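Unit 6 handout — Setting up the pretend kitchen corner
Early Childhood Environments, February block
Instructor: Abdul-Rahman Abubakari

Quick notes from lecture, cleaned up a bit. Bring these to the Clorkthorpe visit. Reading packet is still the Droder one, pages on dramatic play, skip the part about dress-up for now.

Where we left off: the play kitchen is a work space for kids. Same problems a real kitchen has — where to put the hot pan, where the dirty stuff goes, who is in the way. If the layout makes no sense to an adult cook it mostly makes no sense to a four year old either. They copy what they see at home.

Three zones we named in class. Wash, prep, cook. Serving table is separate and should be far enough off that the "waiter" has to walk. Walking is where the talking happens. Kids leave the kitchen with an order, forget it, come back and ask again. That's the language you want to write down.

Counter height. Elbow of the child, a little under. Most sets you buy are fine for threes and too low by kindergarten. The Denosix units have legs you can swap, the Darko ones don't, so check before you order. Somebody asked about putting a low set up on blocks. Don't. Tips over when they lean on it.

How much to put out. This is the part people got wrong on the last assignment. A full bin of plastic food dumped on the counter gets you dumping. Start small: a pan, a lid, a bowl, a plate, one or two foods. Add when the play asks for it. If they start making soup, bring out a ladle. Two children at the counter is plenty, the rest can be customers. 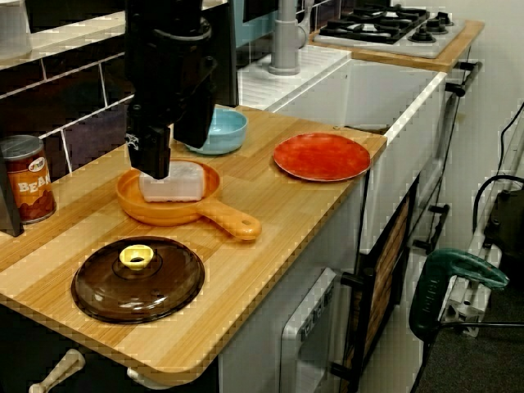 Color and matching. Toy dishes in different colors do sorting work for free, and you don't need to make a lesson out of it. Put out the orange frying pan, the pale blue bowl and the red-orange plate together and the child who wants "the blue one" has to say so or point. Watch for orange next to red-orange, that's a harder call and a good one for the older kids. Also the brown lid with the yellow ring on top — easy to name by its parts (lid, knob, hole in the middle) so use those words when you're playing alongside. Don't quiz. Just say them.

Print in the kitchen. Labels on cans count as reading. Kids who can't read a word yet will tell you what's in a can from the picture on it, and that is exactly the step you want. Cans and boxes facing out, please. Empty real packages from home work great, have families send in ones their child will recognize, and get a few in home languages. Tape over any sharp edges. No glass.

Foods that could be anything. A plain block in a pan can be tofu, butter, fish, ice, a phone that fell in. The realistic foods get used one way. Keep some of both. On the observation sheet write what the child calls it and not what you think it is. I had a stack of sheets last term that all said "pretends to cook cheese" and I have no idea if one child ever said cheese.

Sink. Real water or not? Depends on your floor and your patience. If no water, leave the sink empty and let them pretend, don't use it as storage. A sink full of toys stops being a sink. Dish towel on a hook close by.

Lids: store next to pots, not inside. Younger kids won't look under things for very long.

Clean up. Outline of each item taped or painted on the shelf. Works better than words on bins for this age, do both if you have the time. Give a warning 2 minutes before, then one job per child. "Clean up the kitchen" is too big. "Find the plates" is fine.

Washing: toy dishes get mouthed. Soap and water at the end of the day, sanitizer per your site's rules, air dry on a rack overnight. Wooden pieces get wiped and never soaked, they swell and the paint comes off. Check handels for cracks while you're at it.

For next time
— Observe one play kitchen for 32 minutes, door to clean up. Use the grid on the back.
— Sketch the layout, mark the zones, mark where kids bump into eachother.
— List what was out on the counter at the start and what you would take away.
— One short quote from a child, word for word. First initial only, no names.

Sheets go in the tray outside my office before noon. Late ones lose the comments, you still get the credit.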